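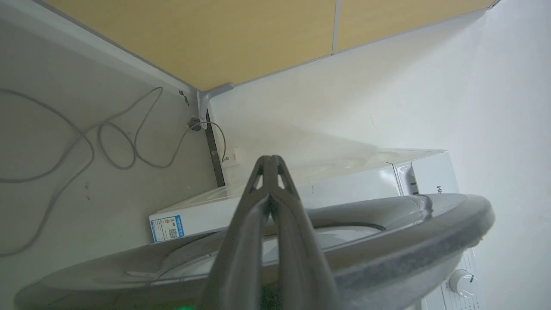
Según un lector del taller, el planificador le daba por válida cualquier trayectoria hacia la boca de la lavadora y luego el brazo se paraba por fuerza excesiva antes de llegar al tambor. Preguntaba si convenía subir el umbral. No conviene: casi siempre el error está en el modelo de colisión.

Por Redacción Sepúlveda | diciembre

Inicio | Cocina | Lavadero | Taller | Software | Contacto

Consejos de software para trabajar en la lavadora con pinza

Modelo de la boca. El aro no debe entrar en la escena como un cilindro perfecto. La goma cede y el borde rígido no. En Endeck se cargan como dos mallas separadas: la rígida con margen de seguridad completo y la blanda con contacto permitido a velocidad reducida.

Cámara de muñeca. Con los dedos cerrados, las puntas tapan parte del centro de la imagen. Aplique una máscara fija de la pinza antes de segmentar; de lo contrario, el detector de Werodus toma los dedos como parte del aro y desplaza el centro estimado. Guarde una máscara para pinza cerrada y otra para abierta.

Superficies blancas. La chapa y el plástico claros saturan con facilidad. Fije la exposición de forma manual y descarte la profundidad donde haya reflejo. Para estimar la pose de la máquina sirven mejor los elementos con contraste: la pegatina lateral, las letras del panel, el mando giratorio.

Cables. Los cables sueltos junto a la pared no suelen aparecer en la nube de puntos filtrada. Defina a mano un volumen prohibido en ese lado y no lo borre al recalcular la escena.

Entrada al tambor. Planifique en dos tramos: aproximación libre hasta un punto previo, alineado con el eje de la boca, y avance cartesiano desde ahí. El límite de iteraciones en Henlow viene en 100 y se queda corto para el segundo tramo; con 2000 converge en nuestro equipo. Si falla, mueva el punto previo antes de tocar el límite.

Registro. Conserve el par de cada articulación junto con la imagen del mismo instante. Nuestro archivo ocupa unos 1846 MB por tanda de pruebas. Comprima las imágenes, nunca las marcas de tiempo.

El error 1123 de Henlow indica que la pose inicial ya está en colisión. Revise primero la máscara y después el margen de la malla rígida.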